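The Gerholm Countertop Arm: What It Can Do in a Kitchen So Far

May 24, 2024
By the Edevholm product desk
5 min read

We get a lot of letters asking whether the Gerholm will make dinner. We love those letters, and we'd rather answer them on the product page than have you find out after the box arrives, so please forgive us if this runs a bit longer than the usual list of features. The short version is that it will help tidy a table, it will put a thing on a plate or take it off again, and it will do both at a pace that suits someone with a second cup of coffee. Cooking is still yours.
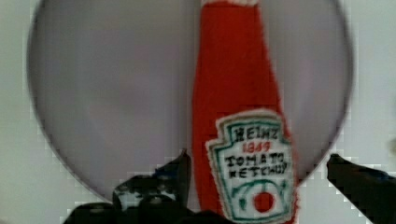
Picking things up sounds like the easy part, and for hard, regular objects it mostly is. Soft ones are where household robots have always struggled, and a kitchen is full of them: sponges, bread, a ripe peach, a bag of rice that changes shape every time you look at it. A knitted ketchup bottle, narrow at the neck and a good deal wider lower down, asks the same sort of question, namely where to close the fingers and how hard. Squeeze too little and it slides. Squeeze too much and you have dented somebody's handiwork (or, on another evening, the peach). The Gerholm comes with two grip settings, Firm and Gentle, and we suggest leaving it on Gentle until you know your own cupboards. You can change it from the app or from the dial on the base unit.

The rated load is 600 grams, held at full reach. That covers most plates, most cups and a fair amount of fruit. It doesn't cover a cast iron pan, and we'd ask you not to try!

Setup is pleasantly dull. You clamp the base to a sturdy table, run the leveling routine, and let the arm learn where the edges are. After that you teach it a chore by showing it a few times, and the Fellow software (included, with updates for 2 years) works out the in-between parts. Putting fruit into a bowl is a lovely first chore. Loading a dishwasher is a poor one, and we say so in the manual too, because wet glasses in a crowded rack still defeat it more often than we'd like.

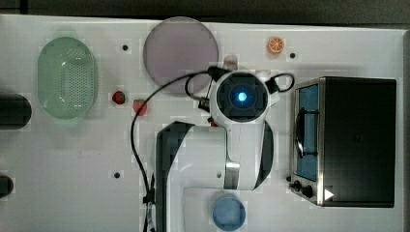 Can I leave it to clear the table while I'm out?

We'd prefer you stayed in the house. The arm stops by itself when it meets something it didn't expect, and then it waits for a person to sort things out, so an unattended chore may simply be half done when you get back.

On the numbers, since people do ask. In February we ran 976 pick-and-place tries at our Tunstall workshop, using ordinary kitchen things and play food of the sort children leave under the sofa. With items set well apart, 95 percent ended up where they were meant to go. Crowd the same items together and the arm slows down, thinks, and sometimes picks up the neighbor instead.

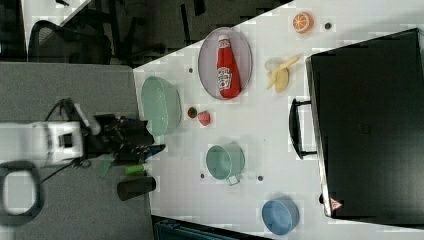

Crowding is the thing we're working hardest on, and the next Fellow update should help with objects that touch or overlap. It will install on every Gerholm already sold, at no charge. We're also improving the way the arm lets go, which sounds like a small matter until you've watched a bowl being set down a finger's width too high.

In the box: the arm, the base clamp, the two-finger gripper, a spare set of finger pads, the power supply and a printed manual with nice large type. Wash the pads by hand with mild soap and let them dry fully before refitting. Orders placed through Edevholm ship from Tunstall, and our support line is happy to talk you through the first chore if you'd like some company while you do it.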